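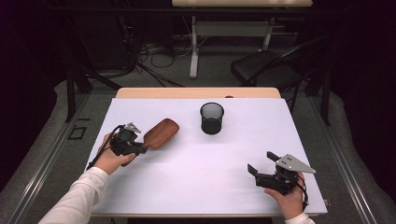
Forum: Shop floor and automation
Thread: Hand grippers on the sorting benches, what changes for staff

t_halonen
Our returns site in Oltness is recording manual handling with hand-held grippers, one per hand, so that the arms can take over part of the sorting in August. Household goods only: brushes, desk items, small kitchenware. Has anyone been through this? I need to know what happened to rotas and pay grades.

kemppainen_v
We did the same at Witholm. 241 item types, 15 people. Grades stayed the same for sorters. Two moved to exception handling and got a new grade after the union asked for one in writing.

benchfour
Rate matters more than grade. With the grippers on I do half what I do by hand, and the target wasn't changed for the first month. Get that fixed before you start.

kemppainen_v
Ours was suspended from day one. That is a management fault and has little to do with the equipment.

benchfour
Same thing from where I stand. My wrists also ache by the end of a shift.

seppala_maint
Check the cable routing. If it drags off the side of the bench you correct for it with the wrist all day. We fitted overhead hooks and complaints dropped.

t_halonen
Noted on targets and cables. Valtteri, was the exception grade open to everyone on the bench?

kemppainen_v
By application. I disagreed with that, as the people who had done the recording knew the awkward items best. Ask for first refusal.

t_halonen
Will raise it with Brivano, who run our rotas.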